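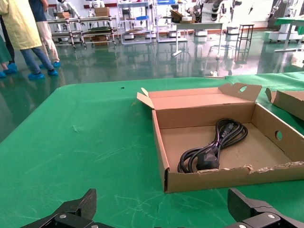 Ticket: Cord unpacking cell stops partway through cycle during visitor demo
Site: Henport, main floor
Opened by: Catinca Stoica
Assigned to: Hauke Schwerdtfeger
Also on ticket: Usa Saithong, Toshiko Ishida, Ciarán Mulcahy
Priority: High (open day)
Status: Closed

Original report (Catinca Stoica)

The cord unpacking demo stopped three times during the morning rehearsal for the open day. The task is the usual one. The arm reaches into an open cardboard box on the green table, takes the coiled power cord by its loops, lifts it clear, sets it on the mat and goes back to the ready position. Then the operator puts the cord back and it starts over.

Each time, the arm got to the point above the box and stopped there with the fingers open. The operator panel said "GRASP TARGET NOT CONFIRMED" and the cell waited. No collision alarm, no e-stop. Pressing Resume did nothing. We had to abort the cycle and home the arm.

We have the Ocampo group coming at 1:30 pm and then the public session. I need to know by noon if this station stays on the route or if we walk people past it.

Cell software: Brurkel, the build that went on in April
Gripper: two-finger, standard black fingers
Lighting: all overheads on

9:50 am -- Hauke Schwerdtfeger

Picked this up. Please leave the cell powered and don't restart the panel, I want the log from the failed cycles.

Questions for whoever ran the rehearsal:
Was the box in the same position every time?
Did anybody change the cord or the way it was coiled?
Was the wrist camera cleaned or touched?

10:05 am -- Usa Saithong

I ran the rehearsal. The box was right of center on the table, lid flap up and back, which is how we always do it. It isn't fixed down. I line it up by eye.

Same black cord as last month. I coiled it myself. On the good cycles the plug ended up at the front of the coil, near the low wall of the box. I can't swear it was there on the bad ones.

I wiped the camera before the first run with a dry lens cloth.

10:20 am -- Hauke Schwerdtfeger

Log pulled. In all three failures the detector found the cord. It drew an outline and gave a good score. The cycle failed one step later, at the depth check. The cell wants a stable height for the top of the coil before it will go down, and it times out at 3000 ms if it doesn't get one.

So this isn't a gripper problem and I don't think it's a detection problem. The height reading jumps between two values. One is right for the cord. The other is higher, and is close to what I'd expect for the top edge of the front wall.

Can someone look at the front wall of the box?

10:30 am -- Usa Saithong

The top edge is torn along the right half. It's frayed and you can see the corrugated layer. The box has been used a lot. The rest of it is okay. It still has the round hole in the side and the one in the lid flap, and those have never bothered it.

10:35 am -- Hauke Schwerdtfeger

That could do it. If the plug is sitting close to the front wall, the outline of the cord runs right up to the torn edge. A few ragged bits of cardboard get counted as cord, and then the height has two answers.

Try this, in order:

1. Leave the box where it is. Push the coil back so there is clear cardboard between the plug and the front wall. Run four cycles.
2. If that passes, pull the coil forward again until the plug is near the torn part. Run until it fails or until you get bored.
3. Don't change the lights or the box between 1 and 2.

10:55 am -- Usa Saithong

Step 1: 4 out of 4 passed.
Step 2: failed on the second cycle with the same message.

I put the coil back in the rear position afterward and it passed again.

11:00 am -- Catinca Stoica

Good. Can we just use another box? There's one at the right end of the table.

11:05 am -- Ciarán Mulcahy

Please don't take that one, it's set up for the second half of the demo and its position is taught. If it moves I have to teach it again, and that takes me longer than we have.

I can look for a spare of the same size in stores.

11:15 am -- Ciarán Mulcahy

No spare in the same size. The next size up has a higher front wall and the fingers would come too close to it on the way in. I wouldn't run that in front of people without testing.

11:20 am -- Hauke Schwerdtfeger

Agreed, don't use the taller box today.

What I'd like to do is shrink the region the cell uses for the height check. Right now it takes the whole outline. I can set it to ignore a strip along the outer edge. The default is 0 and I'd start with 20 pixels. It's a setting in the task file, so no new build and no recalibration. It can be put back in a minute.

11:25 am -- Toshiko Ishida

Fine with me as long as it is only in the demo task and not in the shared defaults. The Dastus line reads from the same shared file and they have thin cables. If we trim the edge on those there may be nothing left to measure.

Also, please drop the approach speed to 30 percent while you test. There are visitors on the floor early and people keep stopping to look.

11:30 am -- Hauke Schwerdtfeger

Confirmed, demo task only. Shared file not touched. Speed set to 30 percent.

11:50 am -- Usa Saithong

Results with the new setting:

Coil at rear of box: all passed.
Coil in middle: all passed.
Plug near the torn edge: all passed except one.

The one that failed was different. The arm went down and closed, but it took only one loop, and the cord slid out on the lift. The panel said "OBJECT LOST" and the arm went home by itself. I put the cord back and started the next cycle with no trouble.

11:55 am -- Hauke Schwerdtfeger

That one I can live with. It's a normal miss and the cell recovers from it without anybody touching the panel. With a loose coil it will happen now and then. If you put a bit more twist in the loops they stay together better.

12:00 pm -- Catinca Stoica

Station stays on the route. For the operators this afternoon:

Place the coil in the middle or rear of the box, plug toward the front but not against the wall.
Lid flap stays up.
Keep the speed at 30 percent. It looks slow but the guests can follow it better.
If you see "GRASP TARGET NOT CONFIRMED", abort, home, move the coil back and start again. Don't press Resume.
Shoe covers for everyone who steps onto the green floor, guests included. Spares are at the door.

1:50 pm -- Ciarán Mulcahy

Note from the Ocampo visit. Cell ran the whole time they were at the table. One of them asked if it would work with the cord lying any way at all, and wanted to put it in himself. I let him place it while the arm was homed and the cell was paused. He put it right up against the front wall, of course. It picked it.

They asked for the cycle time at full speed. I said we'd send it. Catinca, can that be on your list?

1:55 pm -- Catinca Stoica

On my list.

3:40 pm -- Usa Saithong

Public session. One stop with "GRASP TARGET NOT CONFIRMED". A guest had leaned on the table and the box had shifted toward the edge of the mat. I aborted, homed, put the box back and went on. Two cycles after that had a lost object and both recovered.

A strip of tape on the mat to show where the box goes would help. I would rather have that than keep lining it up by eye.

3:45 pm -- Toshiko Ishida

Use the matte tape if you do. The shiny kind gives a bad reading under the overheads.

4:30 pm -- Hauke Schwerdtfeger

Summary for closing.

Cause: torn top edge on the front wall of the demo box, picked up as part of the cord when the coil sat close to it. The height check got two values and timed out.

Fix: edge strip of 20 pixels ignored in the height check, demo task only.

Not the cause: wrist camera, gripper fingers, lighting, the April build. I looked at the failed cycles from before the camera was wiped last month too and found one with the same pattern, so this has been there for a while at a low rate.

Still to do:
New boxes in the same size -- Ciarán to order
Matte tape marks on the mat -- Usa
Better wording for the panel message. "GRASP TARGET NOT CONFIRMED" sent everybody looking at the gripper. I'll open a separate ticket with the Brurkel people.
Resume button should either work in this state or be grayed out. Same ticket.

Speed goes back to the normal value tomorrow morning. I'll do that myself before the first shift.

4:40 pm -- Catinca Stoica

Closing. Tape and boxes are tracked under the Henport open items list.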